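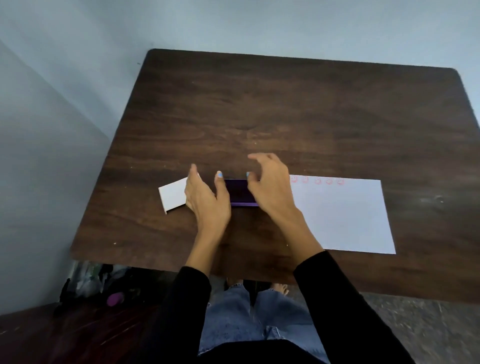
Subject: Re: [wokovdale-robots] Folder arm jams on dark stock

On a morning in August the Irkness list wrote:
> Ours stopped three times before lunch. Fault 638 every time, and
> the gripper stayed shut on the last one until we cut the power.
> White card goes through fine. Is it the cups or the camera?

I had exactly this fault and I'm so glad you posted, as I thought our unit was the only one!

It's the camera, or more exactly the edge finder. On our Flernier the log shows the arm losing the near edge of anything very dark, guessing a position, and then closing a little too far in. The paper buckles, the force reading climbs past 66, and up comes 638. White and cream never do it. I ran a whole stack of white cards afterward just to watch it work, and it was lovely.

Two things fixed most of it for me. Load firmware 2303 if you're still on the older one, and turn the lamp to the low side setting so the fold throws a shadow the camera can find. The Piątek people suggested a lighter mat too – I haven't tried that yet.

Now the serious bit. Please don't reach in to free the sheet while 638 is showing! The arm is paused, but it isn't off, and mine tried to finish its fold when the paper came loose. I got a pinched finger out of it, nothing worse. Hit the stop button, pull the plug, then open the jaws by hand.

I've been folding the dark pieces by hand in the meantime and it's slow but rather fun. If you can save the log from your next jam, send it to the list – I'd love to compare the force curves with mine.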